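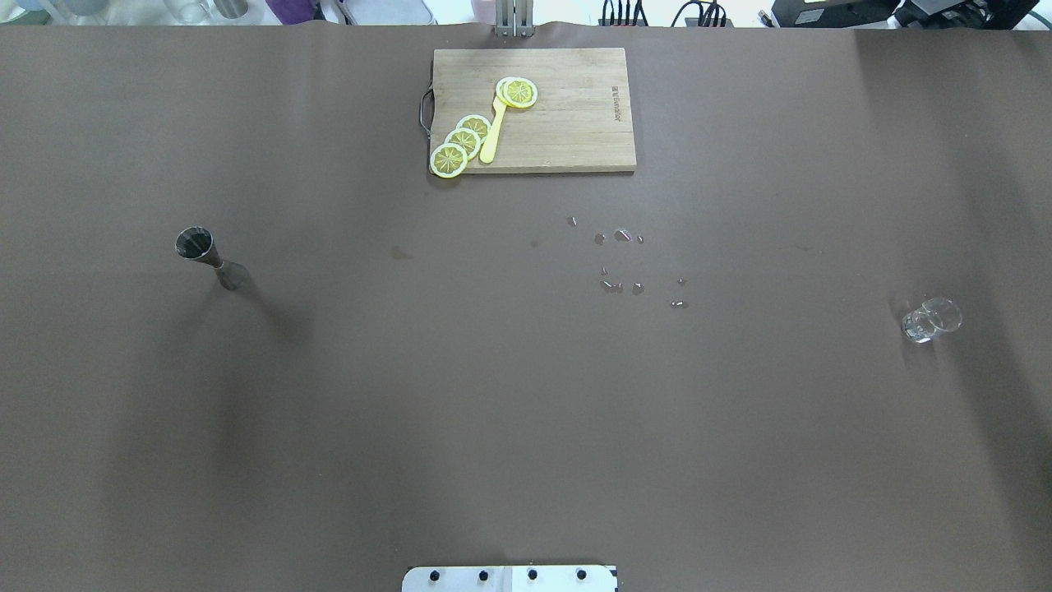
Varnton Shared Workshop — Automation Bench Group
Progress report to the Primard small grants program
Dec 3, 2021
Reporting period: October through November

Status

The drink-assembly build is on schedule for its second milestone and under budget on parts. The arm is mounted, the bench is in service, and the control software runs on the workshop computer without outside network access. Pouring works on part of the task list. Handling of garnish is at an early stage.

Work completed

The bench surface is now covered with matte brown paper for the garnish and bar-tool tasks. The bare top reflected the overhead lights and the tracking software misread the reflections as edges. Paper is replaced when it creases or stains enough to affect results.

The garnish station uses a bamboo cutting board with a metal loop handle, set near the back of the bench. Lemon slices are placed by hand, some overlapping, and the task is to separate one slice and move it to the glass. A yellow plastic utensil is kept on the board for the slices that lie flat. The jigger and a small clear glass have start areas on opposite sides of the work area. Cable routing along the back edge is temporary and will be moved into a covered channel next period.

Control code for the arm was rewritten in October. The earlier version, carried over from the Jurmont project, stopped the arm at each waypoint, and the stops caused liquid to slosh over the rim. The current version blends waypoints and limits wrist acceleration while a vessel is held.

Test results

The group logged 200 pour attempts in the period. Of these, 102 met the target, defined as delivered volume within 6 ml of the request and no liquid on the table. Most of the remainder delivered an acceptable volume but left drops on the surface. Garnish attempts are not included in this total.

Clear glass on a plain surface remains the hardest case for the wrist camera. The rim is usually found — the base and the liquid level often are not. Drops and ring marks on the tabletop are sometimes reported as small objects, and the planner then routes around them.

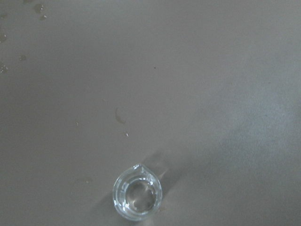

Fig. 2. Spouted glass beaker with a shallow fill of clear liquid, wrist camera view.

A filter for surface liquid is being tested on recorded images and has not yet been run on the arm.

Expenditure

Spending to date is $3738, covering the mounting hardware, wrist camera, wiring and consumables. Glassware and bar tools were donated by members and are not charged to the grant.

Open items

Replacement finger pads are on order from Ñahui. The current pads slip on wet glass.
A drip tray is drawn but not cut. The laser cutter is booked by other groups until mid-month.
The emergency stop needs a second button on the door side of the bench.

Next period

Install the cable channel and drip tray. Repeat the pour series with the new pads and the same target. Begin logging garnish attempts in the same format as pours.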